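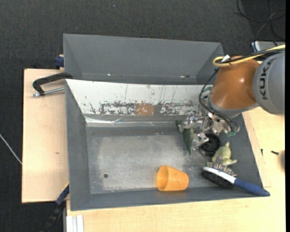 The front bin and the arm, Trovum, second floor.

The Green One

When Angeliki Zacharopoulos came back with her tea, the planner was still thinking.

She could see it on the left screen, where a grey line grew and stopped and grew again. In the room behind the glass the arm stood over the front bin with its fingers down, close to the back wall. It did not move. The yellow cable made its small loop over the orange joint, as it did every evening, and she had the feeling, as every evening, that somebody should tie it better.

"What does it want?" asked Tibor Fülöp. He had his coat on already.

"It wants the green one."

"Still?"

"Still."

They had called the program Onsri, after a village where Tibor's grandmother had kept geese. It was a planner for taking things out of bins. It received a cloud of points from the perception side, it made a list of possible grasps, it gave each one a score, and it sent the best one to the controller. This was all. Angeliki had written most of the scoring herself and she knew it as one knows a kitchen. She could walk through it in the dark and not touch a chair.

The customer was Flotetau, who sorted returned goods, and they wanted to see the system choose an easy object first. The orange cup was easy. It lay on its side near the front wall with free space in front of its mouth. The brush was not hard either, with its blue handle resting over the rim. But since the afternoon Onsri went each time to the dark green thing at the back, long and pointed, which lay next to a round black thing, in the worst part of the bin.

"Restart it," said Tibor.

"I restarted it 4 times."

"Then take the green one out with your hand, and go home."

She thought about this. It was a reasonable advice. Instead she opened the log.

The log had 585 lines for the last attempt. Most of them said the same thing in different numbers: candidate, score, rejected. Candidate, score, rejected. She read them slowly with her finger on the glass, which Tibor did not like, because it was his screen. The cup had received a good score from the geometry and then lost it. The brush also. The toy animal by the right wall had not been proposed at all. And the green one had a poor score from the geometry, and after that, in the next column, something had lifted it up.

"There is a term here I don't know," she said.

Tibor came and bent down. He took a long time.

"Ah," he said. "This is mine."

"What is it?"

"In November, when you were in Purnuvico with your father. The arm always took the easy objects, and then the hard ones stayed at the bottom, and at the end of the run it could not finish. So I added something small. If an object is refused many times, it gets a little more weight. Each time a little more."

"And where do you set it back to zero?"

He did not answer. He took off his coat and put it over the chair.

She followed the variable through the files. It was saved to the disk at the end of each run and loaded at the beginning of the next one. Nowhere was it set back. The green object had been in the test box for all these weeks, and it had been refused more often than anything else, and Onsri had kept the account. Every refusal was there. No restart could touch it.

"You called it patience," she said. It was the name of the variable.

"I was tired. I could not think of a better one."

Behind the glass the arm waited for its next command. One finger pointed to the left and the other to the floor of the bin, with the green thing between them.

"I can delete the file," said Tibor. "Then it takes the cup. It is one line."

"Yes."

"Flotetau come at nine."

"I know when they come."

She put her hand on the keyboard and did not type. On the left screen the grey line had arrived at the end of its search and had become blue. Path found, said the planner. Waiting for confirmation. In the column at the side stood the score, almost double the one of the cup.

"Let it try," she said. "One time. Then we delete."

Tibor pulled his chair nearer. She moved the emergency stop to where he could reach it, and pressed Enter.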